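Setting up the Ikero hand gripper for recording on wood

The Ikero kit is a hand-held gripper with two black fingers and a small camera that looks down between them. You squeeze, it records, and later the robot arm can learn from your movement. I bought mine in July from Cellstead, and this page explains how I set it up for handling boards in a small workshop.

What you need

The gripper, the charging cable, a board with a smooth face, and a lamp you can move. The Skidov software must be installed on your computer before you start. The download is 703 MB, so do it the evening before.

Step 1. Check the fingers

Open the gripper fully and look at both fingers. They should be level with each other. If one is lower, loosen its 2 screws, push it up and tighten again. Do not use much force – the thread is short.

Step 2. Place the lamp

Put the lamp to the side of the bench and a little behind the board. Pale wood reflects a lot, and the gripper makes its own shadow between the fingers.

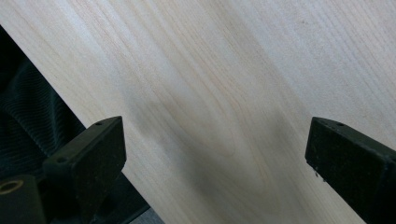

A soft shadow is fine for the software. A hard black one is a problem, and then you should move the lamp further away or hang a thin cloth before it.

Step 3. Set the exposure

In Skidov, open the camera page and turn off the automatic mode. For light wood I use the value 400. For dark wood you will need to go higher.

Step 4. Record a test

Hold the gripper above the board with open fingers for five seconds. Then go slowly down to the edge, close, lift and put back. Play the file. If the grain is still easy to see, the setting is good and you can save it under a name.

The printed manual is short on lighting. The Ait Ali guide, which comes as a PDF with the kit, has a better chapter for this.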